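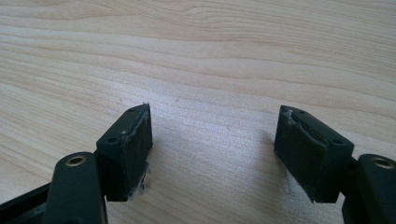
Robot Software, Unit 6: What the policy sees, and what it doesn't
Tutor: Maritza Henao

Read before the lab. Bring your own copy of the Stellora log reader, as the one on the lab machines is out of date.

6.1 The claim
The Drorau paper on your reading list says that a wrist view alone is enough for a grasp policy to "learn contact". I would like you to doubt this. A single view gives you the finger positions and some of the background. It gives you no force and no slip. If the policy appears to know about either, ask where the signal came from.

6.2 Wear as a hidden variable
Look at the pads. Both are torn near the tips, and the right one has curled back enough to show a split. Our planner still models each finger as a clean rectangular box with one fixed friction value. I have yet to hear a good argument for that value, and Efraín Montoya, who set it, agrees with me.
The usual reply is that more data will average it out. Perhaps. The Nallance set has 3562 episodes, of which 429 have any note on pad condition. You can't average over something you didn't write down.

6.3 Plain wood is a poor test
A pale tabletop with dark fingers on it is easy to segment. A simple threshold gets you most of the way - try it before you train anything. Then try it on the Midtbø clips, where the background is dark, and see how much of your score is left. Grain lines and soft shadows also produce edges, so check what your edge filter is responding to.

6.4 Exercise
a) Take 124 episodes with pad notes and split them by condition, not at random.
b) Fit the baseline from Unit 5 to one half and test on the other.
c) Repeat with the fingers masked out. If the score hardly moves, say what you think the model was using.
d) Plot gripper opening against time for the failures only.

Cap training at 1000 steps. Longer runs will not be marked higher.

Hand in by 17th February, one page plus plots. Bar charts without the raw points will be sent back.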